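About the Jestance Handling Laboratory

The Jestance Handling Laboratory develops and tests methods for robot arms that pick up, place and stack small objects. It was founded in Wirton by Irja Jääskeläinen and Hartmut Kohlhase, and it remains a small organisation of engineers and technicians. Our clients are mostly makers of packing equipment who need to know how a gripper behaves before it reaches a factory floor.

Visitors to this page often ask about the stop fault in April. We consider it part of our history and set it out in full.

During a stacking run on our Plotulum control system, an operator pressed the emergency stop. The arm that was moving halted as it should. The second arm on the same bench did not receive the signal and continued at low speed for 46 centimetres before its own limit brought it to rest. There were no injuries. A gripper finger was bent and had to be replaced.

The cause was a wiring error made when the second arm was added. Its stop circuit had been joined to a spare terminal, and the routine check tested one arm only. The check sheet had been signed on every occasion, correctly, for a test that did not cover the whole bench. Responsibility for this lay with the management of the laboratory.

Work on the bench was suspended for 30 days. Gudrun Thiele led the internal review, and the wiring was examined independently by Manolakis, our electrical contractor. Stacking trials were then resumed with wooden blocks on the printed cloth.
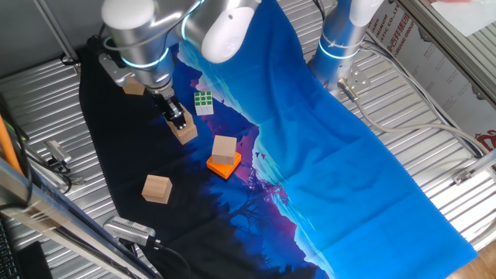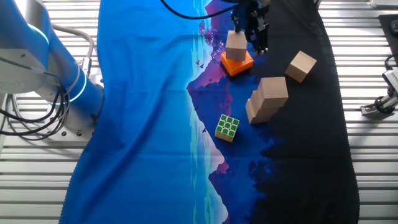
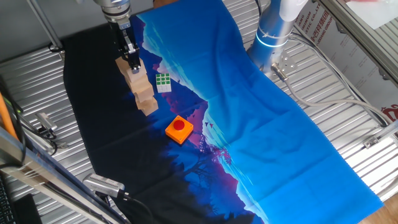
Ruaridh Pollock wrote to us after reading an earlier version of this page. "I am glad you published it, but a corrected terminal is the easy part. I would want to know who may now add an arm to a bench, and who tests the stop before it moves."

The question was a fair one. An arm may now be added only under a written change order, signed by the bench engineer and by a second engineer from another project. Every stop button is pressed with each arm moving in turn, and the stopping distance of each is recorded. Under the new procedure we have completed 300 stop tests, and two of them showed a slower response than we accept. Both were traced to a worn relay, and the relay has been changed.

Inger Ragnarsson is responsible for safety at the laboratory and reports directly to the founders. She may close any bench without giving notice - and has done so twice - and it reopens only with her signature.

Clients who have equipment on trial with us receive the test records for their bench on request. The full report on the April fault can be obtained from the office in Wirton.

Page last reviewed: 19 August 2026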